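KÜCHENZEILE MULTIA – LIESMICH

Stand: November. Gepflegt von Vaida Rätsep, Beschwerden bitte an Svatopluk Říha, der liest sie wenigstens.

Inhalt

Der Ordner enthält 30 Sequenzen zum Thema »Arbeitsfläche benutzen und danach wieder finden«. Gearbeitet wird auf hellem Marmormuster mit grauer Äderung, auf dem Krümel hervorragend getarnt sind. Die Geräte haben feste Plätze, jedenfalls laut Plan von Yiğit Aksoy. Der Minibackofen gilt als Gerät und nicht als Ablage, auch wenn das Tuch das anders sieht.

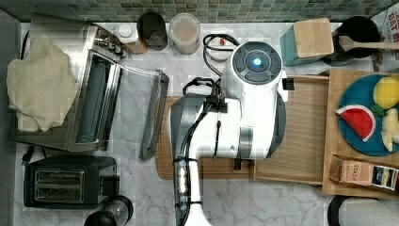 Gezählt wird eine Sequenz erst, wenn Anfangs- und Endzustand notiert sind. »Wie vorher« ist kein Endzustand. »Ordentlich« auch nicht, darüber haben wir an einem Dienstag fast 30 Minuten gestritten.

Bezeichnungen

brett_gross: Bambus, mit Saftrille. Liegt gern schräg. Die Schräglage wird nicht korrigiert, nur notiert.
brett_klein: ebenfalls Bambus, quadratisch. Nicht mit dem großen verwechseln (kam vor).
holz_hell: alles aus hellem Holz, was kein Brett aus Bambus ist. Suha Awad wollte dafür drei eigene Klassen, bekommen hat sie eine.
griff: jeder längliche Griff, egal woran er sitzt. 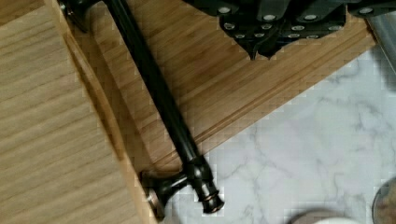 holz_hell neben brett_gross, dazu ein Griff in dunkler Bronze.

Die Spalte »zustand« kennt 8 Werte, von denen in der Praxis zwei benutzt werden: »steht« und »steht im Weg«. Melahat Sezer hat die übrigen sechs dokumentiert, die Datei heißt zustand_alt und ist lesenswert.

Vorräte

Behälter werden nach Inhalt benannt, sofern man ihn erkennt. Bei bunten Stücken im durchsichtigen Behälter steht »nudeln_oder_flocken« – wir haben abgestimmt, es ging unentschieden aus. Das kleine rote Herz läuft unter »sonstiges« und wird trotzdem in jeder Liste gesucht. Der schwarze Topf heißt »topf«. Es gab Gegenvorschläge.

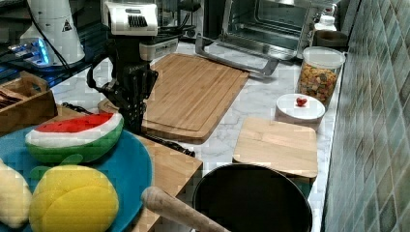
Bekannte Mängel

- Version 3 schreibt »Brettchen« und »Brett« durcheinander.
- Kabel sind nicht annotiert. Wer das ändern möchte, meldet sich bei Svatopluk und bringt Zeit mit.
- Die Fliesen sind je nach Bearbeiter grün, blau oder grau eingetragen. Alle haben ein bisschen recht.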